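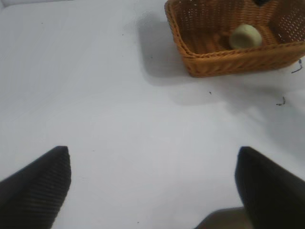
Deposit deduction for a mark on a rented table, do I have to pay?
Asked by Vanderleia Xavier, Stunham

I moved out of a furnished one-bedroom at the end of March. The landlord sent back my deposit minus $124. The letter says it is for "refinishing dining table, ring mark." There was a faint ring on that table when I moved in. I didn't take a picture of it, but I did mention it in a text to the manager in my first week. He wrote back "ok noted." There was no move-in checklist. The letter came with no receipt, only the amount.

Is the text enough to dispute this? And does he have to show me what he paid? I would rather not go to small claims over this amount if a letter will do it.

Natanael Siqueira
The text helps you a lot. It has a date on it and he answered it, so he can't easily say he never knew about the ring. Take a screenshot that shows the date and both messages.

Receipts depend on your state. Many states want an itemized list, and some also want receipts or an estimate once the deduction goes over a certain amount. Look up your state's security deposit law and read the part on itemizing. It is usually short.

Then send a letter, by certified mail if you can. Mine went like this when I had the same problem over a carpet:

1. Say what was deducted and that you dispute it. Give the address of the unit and your move-out date.
2. Quote your text and his reply word for word, and attach the screenshot.
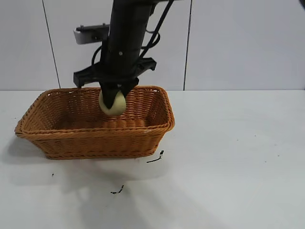 3. Ask for a copy of the bill for the work.
4. Give him 15 days to return the money, and say you will file in small claims if he doesn't.

I got $81 back out of the $95 they kept. It took one letter and one phone call.

Valdir Fontes
just dont pay it

Rosimeire Nogueira
Valdir, she already paid, it came out of her deposit.

One thing to add to the letter. Ask how old the table is. Even if the mark were yours, a landlord generally can't charge full price to fix up something that is already worn out. My last place tried to bill me for a 13 year old dresser and dropped it when I asked that.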